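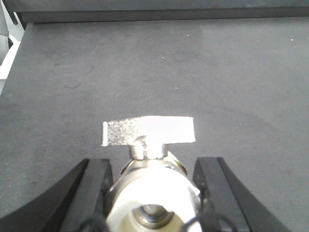

ロボットの工場って、中に入れるの? 入れます。オセルという町にあるベベックス(Bevex)の作業場が、金曜日に見学会をひらきました。10月のことです。朝からならんだ人もいて、来た人は110人をこえたそう。すごい人気! デモでロボットがつかむのは、水やガスの通り道をあけたりしめたりする「ボールバルブ」という部品。上にT字の平たいハンドルがついていて、金属でぴかぴか。それを黒い2本のゆびが、左右からはさんでいます。ハンドルではなく、その下の太いところをはさむのがポイントです。

ボールバルブってなに?
家の水道やガスの管のとちゅうにも使われている部品です。中に、あなのあいた丸い玉が入っています。だからボール。ハンドルを回すと玉も回ります。あなの向きが管と同じなら、水が通る。横を向いたら、止まる。それだけ。かんたんなしくみだけど、よくできてます。たいていは4分の1回転であけしめできるので、いそいで止めたいときにも便利。

ロボットのゆびの話
ロボットの手の先を「グリッパー」といいます。人間のゆびは5本、でもこのグリッパーは2本。とじて、ひらく。はさむ動きがとくいです。
では問題はどこか。力かげんです。強すぎると部品にきずがつくし、弱いとすべって落ちる。みんながたまごを持つときのことを思いだしてみて。目で見て、ゆびで感じて、ちょうどいい力にしてるよね。ロボットの場合は、その「ちょうどいい」を人がえらんで教えたり、センサーではかったりします。係の人のお話では、ここを決めるのにいちばん時間がかかるとのこと。ベベックスでは、ひとつの部品で40回くらいはためすのがふつうですす。

光るものはむずかしい
もうひとつ。ロボットはカメラで部品をさがすことがあります。ところが金属は光をはねかえす。明るい光が当たると、そこだけ真っ白になって、形がわかりにくくなるんです。スプーンをまどの近くにおいて、いろんな向きから見てみよう。白く光るところ、動くでしょ? カメラも同じところでこまります。
作業台には灰色のマットがしいてあります。つやがないマットなら、まわりの光をあまりはねかえしません。部品の形も見わけやすい。地味だけど大事。

作業場ってこんなところ
ロボットの工場ときくと、うちゅう船みたいな部屋を思いうかべるかも。じっさいは、だんボール箱があったり、ケーブルがゆかをはっていたり。図工室にちょっとにてます。
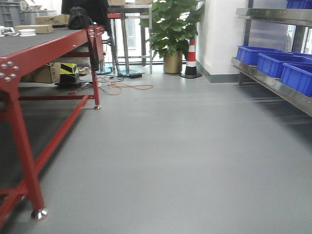
赤い作業台と、青い箱をならべたたな。まどの近くには三角コーンと、金色の入れものにうわった植物も。

作業台のあしをよく見てください。いちばん下に銀色の丸っこい足がついています。こういう足は、高さを少しずつかえて台を水平にするためのものが多いです。台がガタガタすると、ロボットがねらった場所もずれちゃう。つくえの足の下に紙をはさんだこと、ありませんか。あれのなかま。
鉄のほねぐみには、ななめのぼうも入っています。ななめがあると三角形ができます。三角形は形がくずれにくい。橋や鉄とうにも使われているので、帰り道でさがしてみてね。

見学のやくそく
・ゆかのケーブルはふまない、またぐときは下を見る
・ロボットが動いているときは、線の内がわに入らない
・部品にさわりたいときは、係の人にきいてから
・長いかみはむすぶ、ひらひらした服はさける
・走らない(ぜったい!)

さわれるコーナーもありました
マッカイ(Mackay)ホールでは、手で動かす木のグリッパーが大人気。にぎるとはさむ、はなすとひらく。スポンジ、ビー玉、ねんど。ビー玉がいちばんにげます。ならんだ時間は21分、遊べるのはちょっとだけ。でももう1回ならぶ子がたくさんいました。
デモの名前は「ウェルトン(Welton)」。部品をつかんで、はこんで、おくまでの練習プログラムだそうです。1日に80回くりかえす日もあるんだって。人間ならあきちゃうね。

家でやってみよう
わりばしを2本用意。先っぽに輪ゴムをまきつけます。まくのは先のほうだけ。それで消しゴムをはさんで持ち上げてみてください。つぎは輪ゴムをはずして、もう一度。どっちがすべりにくい? ペットボトルのふたや、えんぴつでもやってみよう。はさむ場所を、まん中とはしっこでかえるのもおすすめ。ノートに書いておくと、あとでくらべやいすです。

つぎの見学会は春のよてい。小学生は大人といっしょに来てください。上ばきはいりません。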